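Print this article | E-mail this article

Flat Enough: How Conference Tables Lost Their Veneer Edges

By Hauwa Shehu
March 26, 2019

The edge of a work table fails before the surface does. Forearms, chair backs and cleaning fluid all act on the same narrow strip, and the glue line under a bonded edge softens with heat and repeated wetting. At Cadevitz, a contract furniture shop in Nirnton, 89 tables came back for repair under warranty last year. Edge lift was the most common fault.

Ekrem Erdem, who runs the finishing line, changed two things. The adhesive went from a general hot-melt to a reactive type that cures with moisture in the air. The corner radius was then increased, so the edging strip bends less sharply and holds less stress after it cools. 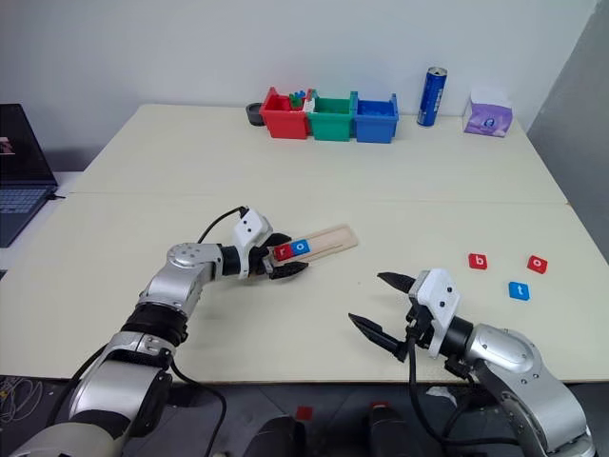

Reactive adhesive costs more and is less forgiving on the line. The pot must be purged at the end of each shift, and an open cartridge is scrap after 7 days. Parts should not be trimmed until the bond has reached handling strength. Full cure takes longer and depends on the humidity of the shop.

Joints between tops are a separate problem. Two sections that match on delivery can drift apart as floors settle and boards take up moisture. Erdem specifies five connecting bolts per joint on the longer tables and leveling feet on every leg. The bolts pull the sections together but will not correct a twisted top.

"If the top is twisted, send it back," he said. "More torque only moves the gap."

Özkan, which supplies the edging, recommends wiping with a damp cloth and mild soap. Solvent cleaners attack the strip first and the glue line soon after. Cadevitz now prints the same advice on a label under each top, next to the batch number.

Related articles
Groker opens second panel plant
Choosing a leveling foot
Moisture content in stored board

Contact us | Copyright 2019 | Back to top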